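Feslow Three-Tier Shoe Rack: Product Review
Published 8 February 2023
By the Maglaya Home Furnishings Desk

The Feslow shoe rack is an open, three-shelf unit intended for entryways and bedrooms. It was assessed by this desk over two months as part of our continuing coverage of small-space storage. The sample was purchased at the regular retail price.

Assembly required 20 minutes and the hex key supplied in the carton. The instructions are printed in English and French and are adequate, although the diagram for the upper crossbar should be larger. All bolts should be left finger-tight until the uprights are square.

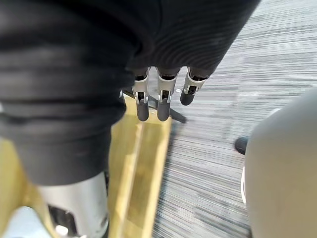

Light-coloured board, with visible grain.

The grain pattern is pleasant in colour and will suit most pale interiors. Shelf surfaces were wiped weekly with a damp cloth and no lifting was recorded at the corners. The raised lip at the rear of the top shelf is a useful provision, as footwear pushed back in haste does not strike the wall.

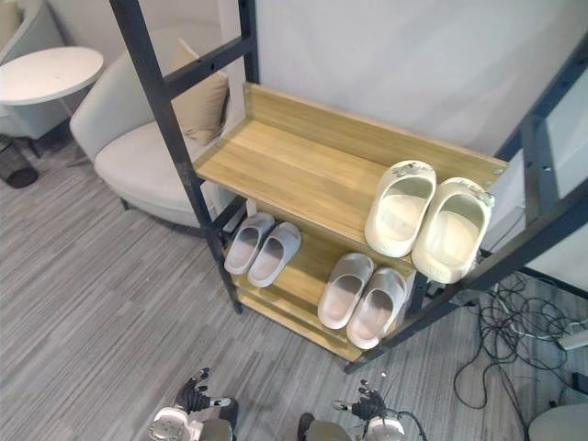
The rack against a light grey wall, with slide sandals on the top and middle shelves.

Depth is the principal limitation. Chunky slides and larger runners may extend past the front of the shelf, and households with bigger sizes should measure before ordering. Clearance between shelves is suited to low footwear; winter boots belong on the top. The dark metal frame remained rigid throughout the assessment and did not require retightening.

The competing Punon model offers deeper shelves, but its finish marked more readily in our trial. The Imarik bench is sturdier and occupies considerably more floor.

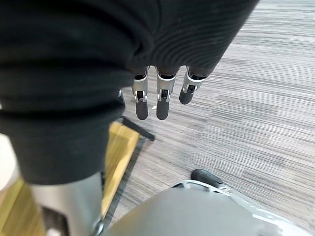

Can the rack be used on carpet?
It can be used on low-pile carpet, provided the frame is checked with a level after loading and the heavier footwear is kept on the bottom shelf.

The Feslow rack is recommended for condominiums and smaller homes. A revised edition with a deeper shelf is expected in June.

927 shares | 2 comments

Related reviews
Punon Stackable Shoe Shelf
Imarik Entryway Bench
Boot Trays for Winter Entryways
Choosing a Coat Stand for a Narrow Hall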